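**Progress note on the Stotine tea room refit, for Rocío Maldonado at Drurkmont**
5 October 2025

You asked for something short and free of adjectives. I've managed one of those, possibly.

The tea room has been open again since July and the new tables are in. The money you released for furniture is spent, apart from £93, which I'd like to put towards felt pads for the chair legs. The noise of thirty people sitting down at once has been compared by Misaki Tsuchiya to a goods train, and she works two floors up.

**Spending**

- Tables and chairs: £935, delivered by Cillano in two loads, the second of which went to the wrong building and was signed for by someone there with great confidence.
- Shelving: not bought. Apinya Suksawat found a set in the basement and it fits, if you don't mind breathing in to get past it.
- Urn: repaired. It hums, but it hummed before.

**The condiments question**

Our July report promised you "a tidy and welcoming table", a phrase I now regret. Sugar, salt and sweetener were all living in one bowl, and people were finding out which they'd picked up after stirring. Thitima Duangkaew has taken this on with more energy than I'd have thought the subject could bear. Loose sugar has gone. Sweetener comes in packets only, and the packets go back in their own pot at the end of each sitting.
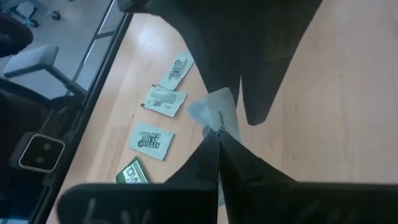 The pot itself is still under discussion. Thitima wants one with a lid; Kittipong Suksawat holds that a lid is a thing people put down and lose, and he has the lost teapot lids to support him. We'll try it without until the next stock order and see who is crosser.

**Still to do**

The left-hand window sticks, and the landlord's agents at Sangkhawat have promised a visit in terms I'd call affectionate but vague. The noticeboard needs hanging. We also need your yes or no on the felt pads before I place the order, and a plain email will do.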